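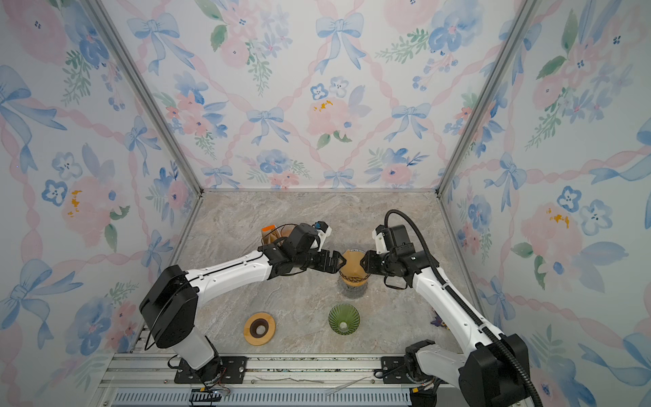
Ticket 662
Product: Madex desktop vinyl cutter, 12 inch
Software: Cetley Cut, desktop version
Raised by: Corinne Kincaid
Status: Closed – resolved
Opened: March 2024

Problem as reported
Registration marks are read without error, but the cut line on print-then-cut sticker sheets drifts to the right as the sheet feeds. The first row is correct. By the last row the blade is on the artwork. Plain vinyl cuts with no marks look fine. Started after changing to a new pack of Parkine matt sticker paper. Mat is the standard one supplied with the machine.

Support, first reply
Please confirm the following:
Printer scaling set to 100 per cent, with "fit to page" off.
Page size the same in Cetley Cut and in the printer driver.
Firmware version from the machine's own menu.
Whether the drift is the same with the mat loaded the other way round.

Customer
Scaling is 100 per cent in both places. Page size was A4 in Cetley Cut and Letter in the printer driver. Changed the driver to A4 and reprinted. Drift is smaller but still there. Firmware is the one installed in September. Turning the mat makes no difference.

Support
The page size mismatch accounts for part of the error. Please run the built-in test: draw a square with 100 mm sides, cut it from plain card with registration marks off, and measure all four sides and both diagonals.

Customer
Sides measure 100 mm. Diagonals are equal as far as I can tell with a steel rule. Repeated with marks on and the square is slightly skewed.

Support
Mechanical calibration is therefore sound and the fault lies in the mark reading. Two things to try, one at a time, with a test sheet after each.
1. Lower the scan speed to the slowest setting.
2. Reprint the sheet at 400 dpi in place of 800. The heavier ink setting on your driver's top quality mode can spread on matt stock and thicken the marks.

Customer
Slowest scan speed: no change. 400 dpi: marks are visibly thinner and the skew has roughly halved.

Support
Is the sheet held by both pinch rollers for the full length of the job? On this model the right-hand roller has to sit over a grit section of the bar. If it is between two sections the mat creeps sideways under load, and more so with a thick stock.

Customer
The right-hand roller was between sections. I moved it when I fitted a narrower mat for the Berhe transfer film and did not put it back. Moved it until it clicked. Three sheets cut since, all rows on the line.

Support
Thank you. For the record, the plain card test would not have shown this – the narrow mat position is only marginal and light card cuts with little drag. Keep the 400 dpi setting for matt paper. Gloss can go back to 800.

Customer
Gloss tried at 800, also fine. One further question: do I need to redo the optical sensor calibration after moving the roller?

Support
No. The calibration is stored against the carriage and the rollers do not affect it. Redo it only after a firmware update or a change of blade holder.

Cause: page size mismatch; thick registration marks on matt stock; right-hand pinch roller off the grit section.
Closed by support with customer's agreement.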